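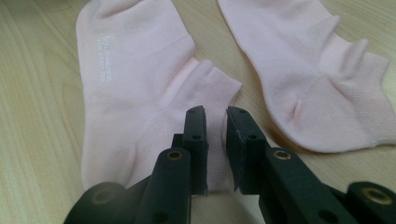 Seit meinem letzten Bericht an euch bei Vollora ist die zweite Folge unserer Machinima-Serie „Nachtschicht in Plilberg“ fertig geworden und seit drei Wochen auf dem Kanal. Puh! Sie ist länger als geplant, und ich erzähle gleich noch, woher das kommt. Vorher kurz zur Hauptfigur, denn nach der hattet ihr im Januar ausdrücklich gefragt: Die Pförtnerin läuft jetzt auf Socken durchs Spiel, in genau so einem blassen Rosa wie die beiden auf dem hellen Holztisch, und das Modell dafür ist fertig texturiert. Wir hatten vorher ein kräftiges Pink, das sah in den dunklen Fluren furchtbar aus, wie zwei Warnleuchten. Mit dem hellen Ton kann man ihren Schritten auch im Keller noch folgen, ohne dass der Rest vom Bild dagegen absäuft.

Zur Aufnahmetechnik. Wir drehen ja weiter komplett in Flastolon, also im laufenden Spiel, mit Mitspielern als Darstellern und mir als unsichtbarer Kamera. Das Update vom Januar hat uns leider die freie Kamera zerschossen, sie sprang bei jeder Treppe zurück hinter die Spielfigur. Baltasar Carretero hat fast zwei Wochen an einem Umweg gebastelt (er leitet die Kamerafahrt jetzt über eine Zuschauerverbindung um, fragt mich bitte nicht nach den Einzelheiten) und seitdem läuft es wieder, sogar weicher als vorher. Aufgenommen wird jetzt durchgehend mit 60 Bildern pro Sekunde. Das frisst Speicherplatz ohne Ende, aber die Zeitlupe in der Fahrstuhlszene wäre sonst nicht gegangen, und die ist mein absoluter Liebling in der Folge.

Beim Ton hängen wir hinterher. Raimo Valtonen spricht ja den Hausmeister und mischt auch alles ab, und er war im Februar länger krank. Seine Stimme ist inzwischen wieder da, nur für den Hausmeister noch ein bisschen zu hoch. Wir haben die Dialoge für Folge drei deshalb nach hinten geschoben und erst mal die stummen Szenen gedreht: die Dachverfolgung, das Umräumen im Archiv und den ganzen Vorspann. Die Aufnahmetermine im Tonraum bei Hyvönen konnten wir zum Glück kostenlos verlegen, dafür noch mal ein großes Dankeschön. Sie liegen jetzt alle in der zweiten Märzwoche.

Jetzt zur Länge. Im Antrag stand, dass keine Folge über 15 Minuten geht. Folge zwei geht drüber, und ich hätte sie kürzen können, wollte aber die Szene am Schlüsselkasten drinlassen. Wer die Serie schaut, schreibt uns in den Kommentaren fast nur über diese Szene. Trotzdem ist mir klar, dass wir uns auf etwas geeinigt hatten. Folge drei ist im Drehbuch wieder im Rahmen, und ich schicke euch den Rohschnitt diesmal vor der Veröffentlichung, damit ihr nicht wieder überrascht werdet.

Zum Kanal: Bei Projektstart hatten wir 1118 Abonnenten, heute sind es 1310. Ich hatte mir mehr erhofft, das sage ich lieber gleich. Der größte Schub kam nach dem Livestream, in dem wir den Dreh der Fahrstuhlszene gezeigt haben, mit allen verpatzten Versuchen — da blieben die Leute richtig lange dran. Reine Let's-Play-Videos, die wir zum Füllen zwischen den Folgen hochgeladen haben, bringen dagegen kaum etwas. Die lassen wir ab jetzt weg und machen stattdessen kurze Werkstattvideos. Das erste ist schon geschnitten, Baltasar erklärt darin seinen Kameratrick (vielleicht verstehe ich ihn dann auch endlich).

Beim Geld sind wir im Plan, mit einer Verschiebung. Die zweite Festplatte war teurer als angesetzt, dafür haben wir bei der Musik gespart, die Raimo bis auf das Titelstück selbst eingespielt hat. Die Belege liegen im gemeinsamen Ordner, sortiert nach Posten. Es fehlt noch die Rechnung für die Untertitel, die reiche ich nach, sobald sie da ist. Ich bräuchte von euch eine kurze Bestätigung, dass ich den Rest aus dem Musikposten für die Festplatte verwenden darf.

Und eine Sache ist noch offen, die mir etwas Bauchweh macht. Wir haben die Erlaubnis, mit Flastolon gedrehte Videos zu veröffentlichen und auch Werbung davor laufen zu lassen. Für eine Vorführung im Kino gilt die aber nicht automatisch, und genau so etwas würden wir zum Abschluss in Plilberg gern machen. Ich habe beim Entwicklerstudio angefragt und bisher nur eine Eingangsbestätigung bekommen. Falls bei euch jemand schon mal so eine Freigabe eingeholt hat, wäre ich über jeden Tipp froh!

Im März stehen also die Dialoge, der Rohschnitt von Folge drei und das erste Werkstattvideo an. Den Rohschnitt bekommt ihr per Link, das Passwort ist dasselbe wie beim letzten Mal.

Stand: 29. Februar 2024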